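Search the guide Search Go

Laredthorpe Playroom Guide

Section 3: The Slat Table

Last updated 3/10/20

This section covers the large folding table used for sorting, checking and mending soft toys. The smaller tables are covered in Section 4. The floor mats and shelving are in Section 5.

The table is the Plikow folding model with a roll-up slatted top. It comes in two pieces, the folding frame and the top, and both go in the long carry bag. One adult can put it up, but it is easier with two. Allow extra time if you have not done it before.

3.1 Before you start

Choose a level area of floor with enough room to walk all the way around. Keep the table clear of doors and of anything that runs down the wall, such as cable covers. Sweep the floor where the feet will stand. Grit under a foot cap will scratch the tile and can make the table creep when someone leans on it.

Check the parts as you take them out of the bag:

- Folding frame, with all foot caps in place
- Slatted top, rolled and strapped
- Two spare foot caps, in the side pocket
- Carry bag

If a foot cap is missing, fit a spare before you go further. Do not stand the bare tube on the floor.

CAUTION: The crossbars close like scissors. Keep fingers away from the joints when opening or closing the frame, and keep children out of the area until the table is up and has been tested.

3.2 Opening the frame

1. Lay the carry bag flat and slide the frame out. Do not pull it out by the crossbars.

2. Stand the folded frame upright on its feet.

3. Hold one upper corner in each hand and walk backward slowly. With two people, each takes an end and both step back together. The frame opens in both directions at once.

4. Stop when the frame resists. Look at the black plastic joints on the legs. Each one slides as the frame opens and should be sitting at its stop. If one is short of its stop, push it along the tube with the heel of your hand.

5. Look at the crossbars along each side. They should form an even X. If one side looks flatter than the other, the frame is not square. Close it partway and open it again.

6. Press down lightly on each corner of the frame. All the feet should touch the floor.

The legs slant outward when the table is open. This is normal. Do not try to force them straight. 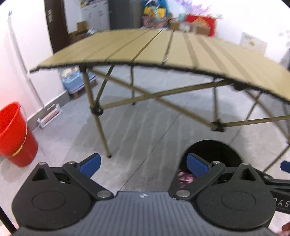
Once all the feet are down, take a walk around the frame and move anything you might trip on. The slanted legs reach out at ankle height, and so do the lower tubes. Bags, buckets and shoes should go against the wall.

NOTE: Uneven tile can leave one foot slightly off the floor. Shift the whole table a little in either direction until it settles. Do not put folded paper or cardboard under a foot. It works loose and the table drops when it is loaded.

3.3 Fitting the top

1. Set the rolled top on one end of the frame with the smooth face up. Undo the strap and put it in the side pocket of the bag.

2. Line up the first slat with the end of the frame. The slats run across the frame from front to back.

3. Seat the first slat fully before unrolling any more. Push down on both ends of it.

4. Unroll the top toward the other end, keeping one hand on the part already laid.

5. Seat the last slat the same way as the first. It can be stiff. If it will not reach, the frame is not fully open. Go back to step 4 in 3.2.

6. Run a flat hand along the slats to spread them. They have some play, and wide gaps tend to collect in one place after unrolling. Push the slats gently from the narrow side toward the wide one until you are satisfied with the spacing.

7. Check the black edging. It should lie along the outside of the slats and should not be folded under.

The slats never close up completely. Light will show through them and small things will fall through. Buttons, needles and loose eyes must be kept in a lidded tub or on a tray and must not be placed directly on the slats. Indrek Butkienė keeps a stack of shallow trays on the bottom shelf of the supply closet. Please return them to the same shelf.

CAUTION: Skin can be pinched between slats. Do not lean on the top with your bare forearms while somebody else is adjusting it.

3.4 Testing

1. Put both palms on the middle of the top and press down slowly. There should be some give and no sharp noise.

2. Push sideways at one end. The table may sway slightly. If it sways a lot or clicks, a joint is not at its stop.

3. Load it lightly at first. Put the heaviest item close to a leg.

Do not put more than 30 pounds on the top. This is our own limit for the playroom and it includes any box or basket the toys are sitting in. Nobody may sit, kneel or stand on the table. Do not use it as a step to reach the lights.

3.5 Laying out soft toys

The table is used for plush and fabric toys. Hard toys and anything with wheels go on the small tables in Section 4.

1. Wash your hands and wipe down the top. See 3.6.

2. Put the sorting book and pen at a corner where they will not be knocked off.

3. Take the toys out of the basket a few at a time. Do not tip the basket out. The ones at the edge will end up on the floor and will have to be washed again.

4. Set each toy so you can see its face. Check the eyes first. Pinch each one between finger and thumb and pull gently. An embroidered eye only needs checking for loose thread.

5. Turn the toy over and look at the underside. Most split seams are on the belly or where a leg meets the body. Part the pile with your fingers on curly or long fleece, as it will hide a small hole very well.

6. Squeeze each paw and foot. You are feeling for hard lumps, and for flat places where the stuffing has moved.

7. Press the body from both ends. If stuffing shows anywhere, the toy goes in the mending pile.

8. Write the result in the book before picking up the next toy. 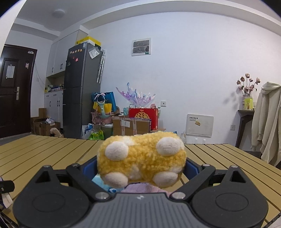 Keep the mending pile at one end of the table and the finished toys at the other, with a clear space between them. Pale fleece picks up dirt from the grooves between slats, so spread a clean towel under anything white, yellow or lavender if it is going to stay on the table for more than a few minutes.

There are three outcomes for a toy:

Return: no faults. Back to the shelf basket.

Mend: open seam, loose eye, low stuffing. Goes in the cloth bag with a slip pinned to it. Zane Lukoševičius collects the bag and does the sewing at home. Please write what is wrong on the slip and where on the toy it is. "Needs fixing" has come back more than once.

Retire: torn fabric, an eye missing altogether, mold, or a smell that has not washed out. Do not put retired toys back in any basket, even for the time being.

NOTE: Battery toys with fabric covers count as hard toys. If you find one in the soft basket, move it across and make a note in the book.

3.6 Cleaning the top

1. Clear the table completely.

2. Brush along the grooves with the soft brush, working in the direction of the slats. Fluff gathers there and along the edging.

3. Wipe with a cloth that has been wrung out well. Use warm water and a drop of dish soap. Bleach and spray polish must not be used on the slats.

4. Wipe again with plain water.

5. Dry with a towel and leave the table up for around 3 hours before rolling the top. A damp top rolled up in the bag will smell by the next session and will pass the smell on to the toys.

Wipe the tubes and joints at the end of each month. The joints are plastic and do not need oil. The April clean is the long one, when the top is taken off and both faces are washed. Iraklis Sarantis has the rota for that, so let him know which mornings you can do.

3.7 Putting the table away

1. Clear the top and check underneath for anything that has dropped through.

2. Unseat the last slat, then roll the top toward the other end. Keep the roll even. If it begins to cone, unroll it and start over.

3. Strap the roll.

4. Release the joints one by one. Push each one off its stop with your thumb.

5. Hold two opposite corners of the frame and bring them together. Let the frame fold at its own speed.

6. Slide the frame into the bag with the feet first, then put the rolled top beside it.

7. Zip the bag and store it lying down. It should not be stood on end behind the door.

3.8 Common problems

The frame will not open all the way.
A joint is catching. Close the frame, look for grit or a trapped thread on the tube, and wipe it clean.

The top is too short for the frame.
The first slat is not seated, or the edging is folded under it.

There is one wide gap in the middle of the top.
Spread the slats as in 3.3, step 6. If the gap comes back as soon as you let go, the cord that holds the slats may have stretched. The table can still be used for large toys. Write it in the book.

The table walks across the floor.
Check the foot caps for wear. A worn cap looks shiny underneath. Replace it with one from the side pocket and tell Rimantas Urbonaitė, who orders the spares from Berrada.

A slat is cracked.
Stop using the table. Do not tape the slat. Put the table in its bag, tie a note to the handle and use the small tables until it has been looked at.

For anything not covered here, contact Jaanus Vasiliauskas. Problems with the small tables are listed at the end of Section 4.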